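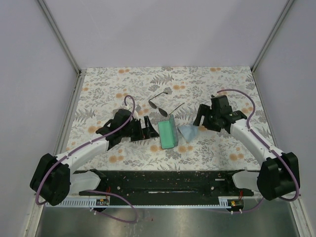 Wenceslao Aguirre would put the cloth into the case first, flat on the floor of the tray, and the sunglasses on top of it with the lenses facing up. Packed the other way, he writes, the cloth rides up over the rim and gets caught when the lid comes down.

We have changed the packing instructions for the Hena case accordingly. The earlier sheet gave no order at all and treated the cloth as something to be tucked in wherever it fit.

Hena Glasses Case, with Cloth
Supplied by Wotier
Last updated: January
4 min read

The Hena is a hinged case for one pair of sunglasses or everyday glasses. It consists of a rectangular tray in bright mint green and a lid in a duller gray-green. The difference in color is intended. Customers who order a replacement half should not expect the two to match.

The case opens along one long side. Set it down with the tray flat on the table and let the lid stand open beside it. Do not hold the lid and load the case in the air. The tray corners are rounded on the inside, so there is no tight corner for lint to collect in, and the floor can be wiped in one pass.

What fits

Thin-framed sunglasses with standard lenses fit without adjustment. Fold both temples before loading. A pair with one temple left out will not sit below the rim, and closing the lid on it puts the load on the temple hinge. Heavily wrapped sports frames and over-glasses are outside the range of this case – see the Wotier deep tray for those.

If the temples cross, the lower one goes toward the hinge side. Frames that rock when placed in the tray are usually resting on a temple tip. Lift them out, fold again and reload.

The cloth

The cloth is light blue and is included with every case. It can also be ordered alone. Fold it once and lay it in the tray so that all edges are inside the rim. A cloth left with a corner hanging over the front will work its way out a little more each time the case is handled.

Shake the cloth out before use. Wash by hand in plain water with a drop of dish soap, rinse twice, dry flat. Fabric softener leaves a film on lenses that takes several cleanings to remove. Replace the cloth when washing no longer restores it. 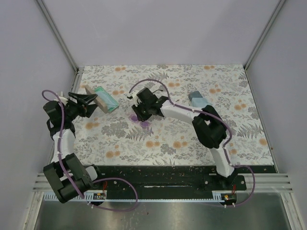 Sponges are for the table covering and the outside of the case. They are not suitable for lenses, including the soft green kind and including new ones. If the same table is used for wiping down and for packing, finish the wiping first and let the surface dry before the cloth is laid out. Grit picked up from a tabletop is the most common cause of fine scratches in the returns we inspect at Truvamthorpe.

A patterned table covering is acceptable for packing. A plain one makes small screws easier to find, if the glasses are being repaired at the same time.

Packing order

1. Open the case and place it tray down.
2. Check the tray for grit. Wipe if needed.
3. Fold the cloth and lay it flat in the tray.
4. Fold both temples of the glasses.
5. Place the glasses on the cloth, lenses up.
6. Close the lid with light pressure along the whole edge.

The lid should close without force. If it does not, open it and look at the cloth before looking at the glasses.

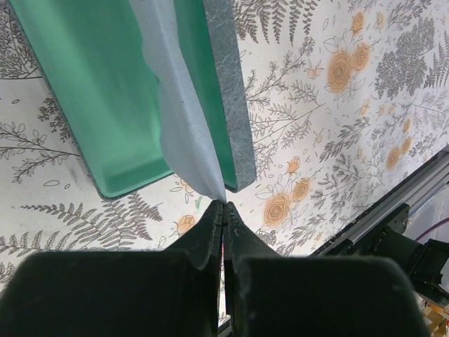
Cloths that have been stuffed in rather than folded take up more height in the tray and tend to bunch at one end. The result is a lid that closes at the hinge and stands open at the front. Pressing harder will close it, but over time the closure loosens – this kind of wear is not covered by the warranty.

Loose items should be kept out of the tray during use. Spare nose pads and cleaning wipes belong in the Hegyi pouch, sold separately.

Care of the case

Wipe with a damp cloth inside and out. Do not use acetone or lens-coating remover. Do not leave the case on a dashboard in summer. Warping shows first at the long edge of the lid and cannot be corrected.

Ordering

Single cases ship with one cloth. Trade cartons hold 5 cases with 5 cloths. The minimum for custom printing on the lid is 700 pieces. Replacement lids and trays are listed separately under spare parts. State which half is needed, as the order form does not ask.

Questions about trade orders go to Apolinar Robles at the Truvamthorpe office. Orders received by noon on Wednesday leave the same week.

13 shares
4 comments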